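Puseo project: progress report to the Eltano program office, September

Dear friends at Eltano,

I am sorry this one runs longer than the last. It has been a busy stretch, most of it spent on the part of the proposal we called "two-handed tidying," and I would like you to see where your money has gone before we talk about the next phase.

You may remember that we set out to answer a fairly plain question. When a robot with two arms learns a task by copying people, does it help to show it many tidy, near-perfect runs, or is it better off with a mix that includes the fumbles and the recoveries? Our first task for testing this is cup stacking. One arm steadies a cup, the other lifts its neighbor and nests it inside, and the whole thing takes a person no thought at all (it takes our arms quite a lot of thought, I can tell you!).

We have now recorded 1121 demonstrations at the Drarthorpe lab. Of those, 639 include at least one recovery, meaning the operator missed a grasp or tipped a cup and then put things right without stopping the recording. We used to throw such runs away. I argued for doing so myself in the original proposal, and I am happy to have been talked out of it by our students.

We trained 2 policies with the same network and the same number of training steps, one on clean runs only and one on the mix, and gave each of them 99 trials. The mixed policy finished more of its trials, and the gap was widest when the cups started close together, where a finger going in for one cup tends to nudge the other. The clean policy would often carry on with its motion as if the cup were still where it had been. The mixed one usually backed off and tried again. I would like to repeat the comparison with a second set of operators before we put firm percentages in front of you, and that work has begun.

There were setbacks too. We lost a good while to a calibration drift in the right arm, which we first took for a training problem, and the runs recorded during that time have been left out of the totals. The soft fingers also wear faster than we had budgeted for. I have moved a little from the travel line to spare parts, as your office kindly allowed, and the revised budget sheet is in the shared folder.

Next come different starting distances between the cups, then bowls, and after that a task with a lid, which I am looking forward to and dreading in equal measure. We also mean to tidy up the recordings for release, with the recoveries labeled so that other groups can try the same comparison. If anyone from your side would like to come by and see the arms at work, please do write. Mornings are best, and there is always coffee.

With warm thanks for your patience and your good questions,

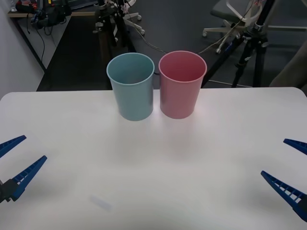
Viorica Văduva
Project lead, Puseo, Drarthorpe

Comments (3)

marten_k: Will the labels say what kind of recovery it was, or only that there was one? A missed grasp and a tipped cup seem like quite different lessons.

Viorica Văduva: Both kinds will be marked, plus the time at which each one starts. Thank you for asking!

P. Oduya: We had the same trouble with finger wear. Please post which spares you settle on.

We use cookies to remember your settings and to count visits to this site. Accept | Manage choices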